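Placards and banners for the Hustton ceasefire march - kitchen table tips

Quick one before November gets away from us. Bits people asked for after the last rally, when half the signs had gone to mush by the bridge.

Card first. Estate agent board is best, cereal boxes are useless, they fold in any wind. Jordan Mellor's lot in Jillcombe cut theirs outdoors on an old door, saves the kitchen worktop. Fresh blade. Score twice, then snap.

Letters. Fewer words!! Three or four, big. Pencil them in first or you WILL run out of room at the right hand side. Emulsion tester pots go further than poster paint and don't run in drizzle. Thick felt pen for the edges only, and wait till the paint's dry or the nib's ruined.

Poles: check what the organisers allow. Cardboard tubes are usually fine, garden canes often arent. Tape over both ends.

Bedsheet banners, wash it first so the size comes out and the paint takes. Cut small half-moon flaps for the wind. Hem the top edge wide enough to take a broom handle. Bin liners underneath, paint goes straight thorugh onto the floor.

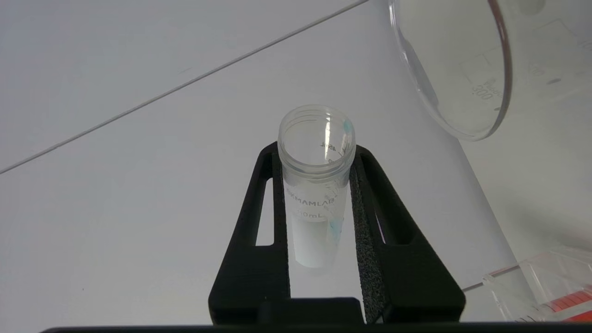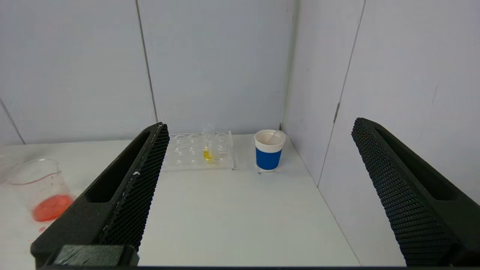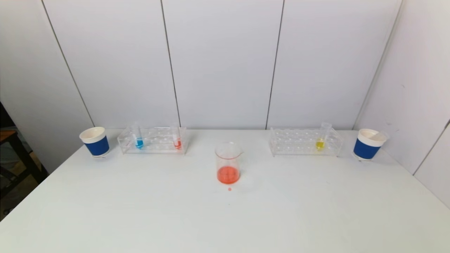
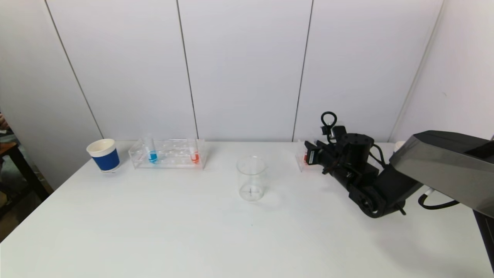 How do I get emulsion off the kitchen floor after painting a banner?
Warm water and washing up liquid while it's still wet. If it has dried, lay a damp cloth on it for 15 minutes, then lift it with a plastic scraper. No metal on vinyl.

Leaflets next. 400 fit in a shopping bag but you'll feel it in your shoulder, split between 2 bags. Elastic bands in bundles, sandwich bag over each if rain's forecast. Boglárka Szekeres puts a bit of card top and bottom so the corners stay flat, worth copying.

Flask, spare socks, phone charged the night before. Copy of the route on paper.

Leftover paint: cling film over the pot, lid on, upside down in the shed. Keeps till the spring one. Old placards can be painted over, two coats of white, don't chuck them.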